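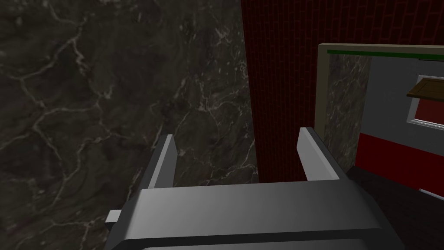
Visits > Robotics > Wisitier lab tour

Wisitier opened its household-chores lab to visitors on a Friday in May, and I went to find out how much of the work is finished. Most testing is done in simulation before anything reaches the practice kitchen. The rooms get mismatched surfaces on purpose, and the view from behind the open gripper had veined dark marble meeting red brick, with a beige-framed opening to the right. Kofi Essien, who runs the tests, said a policy that reads only one wall finish is no use in a rented apartment.

On the physical arm I watched 14 attempts at putting a cup on a shelf. It completed 10. Two cups were dropped and two runs timed out. Wiping a counter went better, but took up to 13 minutes. Folding was not shown.

My view is that fixed shop-floor picking is close. Housework is not, and the slow part is recovery after a missed grasp.

Related
Tullell open day: bin picking
Qiu gripper pads, six months on
Releo warehouse visit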